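Home Blog Museums Talks About
Search this site... Go

Plaster casts at the Barkis

I went to the Barkis on Thursday to see the plaster casts before they go back into storage. Two rooms, free entry, open until five. Most were taken from church carvings that have since worn away, so the copy now shows more than the original does.

The labels are short — three lines at most — and I wanted to know who made the moulds.
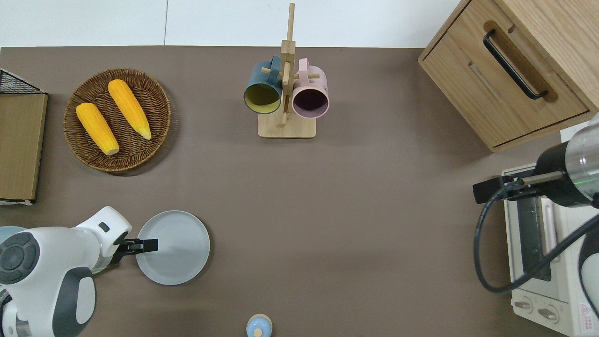

The catalogue has a bit more on that, but the shop had sold out. I've ordered one by post.

We use cookies. Accept Settings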